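3. Materiales y procedimiento

3.1. Viviendas y participantes

El trabajo de campo se realizó en el barrio de Olum, un conjunto de bloques de alquiler de los años setenta cuya instalación eléctrica original preveía una o dos tomas por habitación. La muestra está formada por 40 viviendas, todas ocupadas durante el periodo de medida y todas con contador individual accesible. Se excluyeron los locales comerciales de planta baja y los pisos en obras. El contacto con los hogares se hizo por carta y, en los casos sin respuesta, mediante una visita de Miroslava Nechyporuk, que explicó el estudio y recogió el consentimiento firmado.

De las 40 viviendas, 18 habían renovado la instalación al menos en parte, casi siempre en la cocina y el baño. Las demás conservaban el cableado y los mecanismos originales, o piezas sustituidas una a una sin tocar la línea. La distinción importa para el análisis posterior, ya que la renovación parcial suele dejar intactos el dormitorio y la sala de estar, que son las estancias en las que se concentra el uso de regletas y prolongadores.

No se pagó a los participantes. Al terminar, cada hogar recibió un resumen de sus propios consumos y, cuando procedía, una nota con las tomas que convenía revisar por un electricista.

3.2. Inventario de tomas y puntos de luz

En cada vivienda se levantó un plano sencillo de las estancias y se anotó la posición de todas las tomas fijas, su altura sobre el suelo y si quedaban libres, ocupadas o tapadas por muebles. Una toma situada detrás de un armario se registró como existente pero no disponible. Esta categoría no aparece en el protocolo de Palamarchuk, que seguimos en lo demás, y se añadió después de las primeras visitas al ver que el recuento bruto daba una imagen demasiado favorable de los dormitorios.

El inventario de aparatos se hizo estancia por estancia, con el residente delante. Se pidió que no se ordenara nada antes de la visita. Los aparatos se clasificaron en cuatro grupos: iluminación, carga de dispositivos, electrodomésticos pequeños y climatización portátil. Un mismo objeto podía figurar en dos grupos si cumplía dos funciones. Es el caso de las lámparas de mesa con tomas incorporadas en la base, que en la práctica actúan como luminaria y como punto de distribución (figura 3), y que en los inventarios municipales anteriores se contaban solo como iluminación.
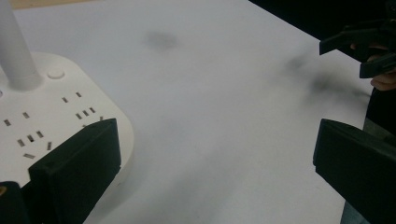
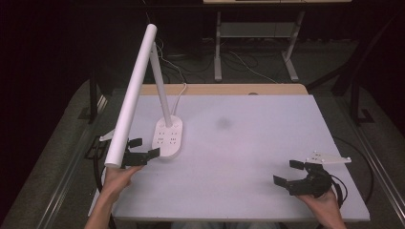 Figura 3. Base múltiple de color blanco sobre una mesa. En la segunda imagen se aprecia también el cabezal alargado de la lámpara y el cable de alimentación, que sale por la parte trasera de la base.

La clasificación doble obligó a rehacer las fichas de las primeras viviendas. Kadri Lill y Radymyr Hrytsenko revisaron por separado todas las fichas ya cerradas, y las discrepancias se resolvieron por acuerdo o, en dos ocasiones, con una nueva visita. La mayor parte de los desacuerdos no afectaba al grupo asignado, sino a la estancia: en los pisos más pequeños el mismo espacio sirve de comedor, de lugar de estudio y, por la noche, de dormitorio. En esos casos se asignó la estancia según el uso declarado para las horas de tarde.

3.3. Medida del consumo

El consumo se midió en dos niveles. El primero fue el contador general de la vivienda, leído a intervalos fijos. El segundo consistió en medidores de enchufe intercalados entre la toma de pared y la regleta o aparato que dependía de ella. Se instalaron como máximo 20 medidores por vivienda, número que bastó en todos los casos salvo en un piso compartido, donde se dio prioridad a las tomas con más de un aparato conectado.

Los medidores se calibraron antes de la campaña en el laboratorio de Dasunham, con una carga resistiva conocida, y se volvieron a comprobar al retirarlos. Dos unidades mostraron una deriva superior a la admitida y sus series se descartaron por completo - también el tramo inicial, aunque en él no se observaba ninguna anomalía. Las viviendas afectadas se mantienen en la muestra para el análisis del inventario, pero no para el de consumo por toma.

La campaña principal se desarrolló en diciembre. Se eligió ese mes por la duración de la noche y porque la calefacción portátil, que es la carga más exigente para una regleta doméstica, se usa entonces de forma regular. La elección tiene un inconveniente evidente: las fiestas alteran los horarios y aumentan el número de personas en casa. Para acotar este efecto se pidió a los residentes que señalaran en un calendario los días con visitas y los días de ausencia. Los días de ausencia se eliminaron. Los días con visitas se conservaron con una marca y se analizan aparte en la sección 5.

3.4. Cuestionario

El cuestionario constaba de tres bloques. El primero recogía la composición del hogar, el régimen de tenencia y los años de residencia. El segundo preguntaba por las molestias relacionadas con la instalación: saltos del interruptor general, tomas que calientan, falta de luz para leer o trabajar, cables que cruzan zonas de paso. El tercero pedía al residente que describiera qué había hecho para resolverlas y qué habría hecho si la vivienda fuera de su propiedad.

Las preguntas del segundo bloque se tradujeron y adaptaron del estudio de Unutcombe. Arsen Demchenko preparó una primera versión, que se probó con hogares ajenos a la muestra. A raíz de esa prueba se suprimió la palabra «sobrecarga», que muchos entrevistados entendían como una factura elevada, y se sustituyó por una descripción de la situación («se va la luz al encender varios aparatos a la vez»). También se cambió el orden de los bloques. Preguntar primero por las soluciones llevaba a los entrevistados a justificarlas, y las respuestas sobre las molestias resultaban más breves.

Las entrevistas se hicieron en la propia vivienda y se grabaron con permiso. Tres personas prefirieron que no se grabara y en su caso se trabajó con notas. Las respuestas abiertas del tercer bloque fueron codificadas por Wim Van Wijk a partir de una lista cerrada que se amplió una sola vez, al incorporar la categoría «acuerdo con vecinos», que recoge situaciones como el préstamo de un calefactor o el uso de una toma del rellano.

3.5. Limitaciones

La muestra procede de un único barrio y de una tipología de edificio muy homogénea, lo que facilita la comparación entre viviendas pero impide extender los resultados al conjunto del parque residencial. Faltan además hogares con niños de corta edad, que rechazaron participar con mayor frecuencia, en general por la presencia de medidores a baja altura.

El inventario recoge lo que estaba enchufado o a la vista durante la visita. Los aparatos guardados se incluyeron solo si el residente los mencionaba, de modo que la climatización portátil puede estar infrarrepresentada en las viviendas visitadas antes del frío. Por último, el intervalo de lectura de los medidores no permite detectar picos muy breves, y los saltos del interruptor general se conocen únicamente por lo declarado en el cuestionario. En seis viviendas lo declarado y la lectura del contador general no concuerdan - el contador indica cortes que el residente no recordaba - y se ha optado por dar los dos valores en la tabla 4 sin corregir ninguno.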